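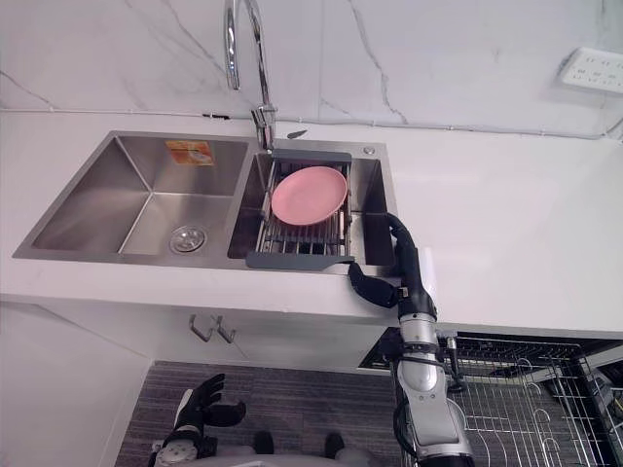

Why keep a rack over the sink when there's a dishwasher a step away, a reader in Mivley wrote to me in August, and isn't that just two ways of putting off the same plate? I've been arguing with that letter in my head ever since, usually with my sleeves rolled up.

I love a rack over the sink! I love it more than any other thing you can buy for a kitchen, and I say that as someone who once spent a whole Sunday in Doltville looking at pan lids. The drips go straight down the drain. There's no tray underneath growing that gray film, no folded towel that smells by Thursday, and the counter stays a counter. Get the kind that pulls out to fit (mine opens to a bit more than 24 inches, far wider than I've ever needed) and it'll span nearly any basin you move in with.

And a double sink makes it even better. Give the rack the small side and leave the big side free for washing, filling, soaking, rinsing lettuce, whatever you like. People complain that a divided sink won't take a roasting pan, and fine, it won't, but how often are you roasting? I've had a single big basin and everything ended up in one gray soup at the bottom of it.

Now, the dishwasher. I'm not against it. I run mine most nights and it's a joy to open in the morning. But my reader imagines that every dish in the house has the same day ahead of it, and dishes don't! The plate from a 3 p.m. slice of toast needs ten seconds under the faucet. The coffee mug with a brown ring in it can go in the machine and wait for company. I sort them that way without thinking: crumbs to the rack, rings and grease to the machine.
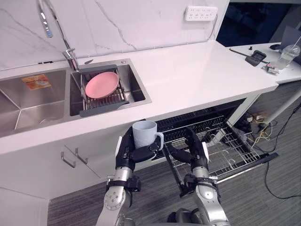

*A mug for the dishwasher, a pink plate on the rack.*

I'd go further and say the rack makes the dishwasher nicer to use. With the toast plates out of the way there's room between the prongs, so the bowls aren't nested and the mugs go in properly upside down.

My one rule is that the rack gets cleared before supper. Let it go overnight and it turns into a cupboard, and then you're washing around a pile of yesterday's plates with your elbows in. I clear mine while the pasta water heats, and there's usually time left to wipe the rods.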